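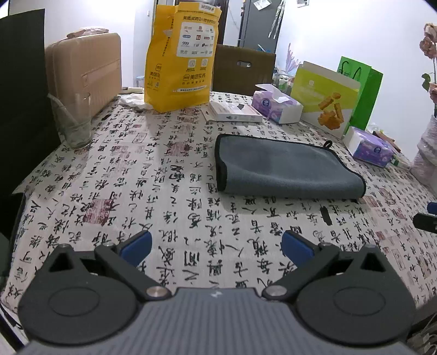

Grey towel with hanging loop, on the calligraphy cloth

From: Henrike Kettler
To: Ellholm Smallholders list
Date: July 18, 2023
Subject: Re: goats and the thin hay

Manolis Dimitriou wrote:
> We've got 278 bales in from the bottom field and they feel light to me,
> very stalky. Has anyone fed late-cut hay to milkers? I've six does due
> in December and don't want them dropping condition before they kid.
> Also, is Draker still doing the loose minerals or only the licks?

Hi Manolis,

Yes, we fed stalky stuff the winter before last and they were fine on it, though they do waste a shocking amount! Mine pick out the leaf and then stand on the rest looking hurt. I ended up giving them more than they could finish and passing the leftovers to the donkey, who is not fussy (he ate a feed sack once).

I'd get it tested before you fret too much. Yamila sent a sample off last year and it came back better than it looked. If the protein is low you can bring in a bit of lucerne for the last six weeks — start small, mine went loose when I rushed it.

Draker do both, but the loose tubs have to be ordered. Mathias and I are splitting a pallet from the Vestevton depot, so shout if you want to come in on it.

One more thing, are your bales stacked on the barn floor? We lost the whole bottom row to damp doing that. Mechthild had a pile of old pallets going spare by her gate, worth ringing her.

And does anybody want two wether kids? Weaned, friendly, dreadful with fences.

Henrike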